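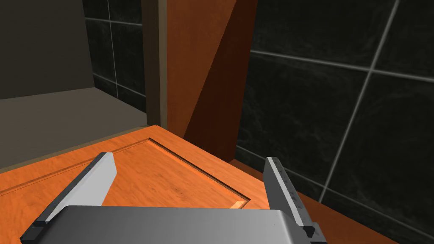 *Simulated kitchen: the gripper over the orange wooden door panel, black tile behind.*

Oct 6, 2024

On the home-chores list, a member wrote:

> I keep reading that housework is about to be solved. I have a dishwasher, a teenager and a kitchen full of cabinet doors that stay open. Can any of these arms shut one yet? I don't mean in a video with music. I mean in a kitchen, on a weekday, with a dish towel hanging off the handle. If the answer is "in simulation," please say so up front and I'll go shut them myself.

In simulation. You may go shut them yourself.

For anyone still reading: I've been running the Letley kitchen set since February, and the render at the top is from it. The set is 97 kitchens, all of them tidier than mine. Doors are the part I care about, so I ran 349 door trials with the Gavent controller and stock settings. Opening went well. Closing went well too, provided the door was kind enough to start where the controller expected it.

The trouble is in the middle. An arm with two fingers has to decide whether a door is a thing you grab or a thing you push, and the Gavent code likes to grab. Give it a wide flat panel and it will hunt for an edge with great patience, like a man looking for the end of the tape. I do it with my hip, usually while holding a pan. There is no hip in the Gavent code. I checked.

I tried the Fundar patch, the one that adds pushing with the outside of a finger. It helps a lot on plain doors. In 17 trials it also pushed a door that was already shut, and kept pushing until the timer ran out. The scoring script counts those as successes, since the door is closed at the end – so please look at the replays before you quote anyone's success rate, mine included.

As for the dish towel: cloth is switched off in Letley by default. You can switch it on if you have a free afternoon and a computer you don't like much.

My own guess is that shutting a known door in a known kitchen is close enough to argue about. Your kitchen, with your hinges, is another matter – one of my hinges at home only works if you lift the door a little and say something to it.

Long has a newer release with sticky hinges and doors that sag. Has anyone here gotten it to build on version 2 of the simulator? Mine stops at the asset import and the log file is empty. I can send the config off-list.

> P.S. Same question for drawers.

Drawers are better. Don't ask about the one with the batteries in it.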